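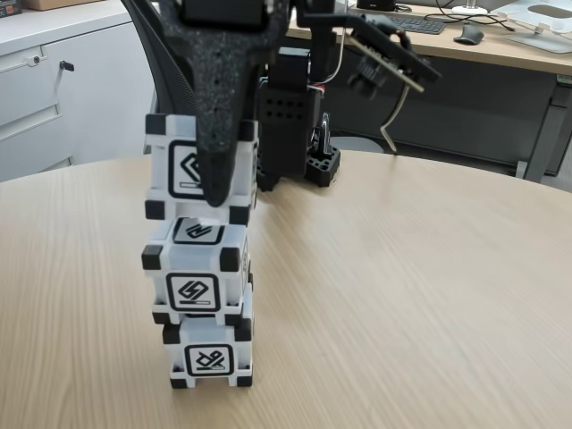

Shop > Graphic Novels > Science Fiction > Hardcovers

Posted in May by the Kostero shop desk

KORKDEN: THE COLLECTED EDITION
Hardcover, 28 chapters in one volume

Korkden is a mining town at the bottom of a dry sea, and Ki is the last courier still working its tunnels. When a sealed parcel turns up addressed to Allenov, a district that was flooded and struck off the maps years ago, Ki takes the job for the money. The town guard would like the parcel back. So would whoever sent it.

This edition gathers the whole series in reading order, with the two short stories that first ran as back-up strips. The colouring on the early chapters has been redone to match the later ones, and the lettering errors in chapter six are corrected. Sketches and unused covers are at the back.

Printed on matt paper with a sewn binding, so it opens flat – useful for the double-page tunnel maps. There is a ribbon marker but no dust jacket.

The print run is 2,180 copies. The first 100 orders come with a signed bookplate, which is supplied loose. Please order separately from any pre-order items, or the whole parcel will wait.

Suitable for readers of 15 and over. Contains violence and some strong language.

Orders placed on a Sunday are packed the next working day. Shop collection is free – bring your order number.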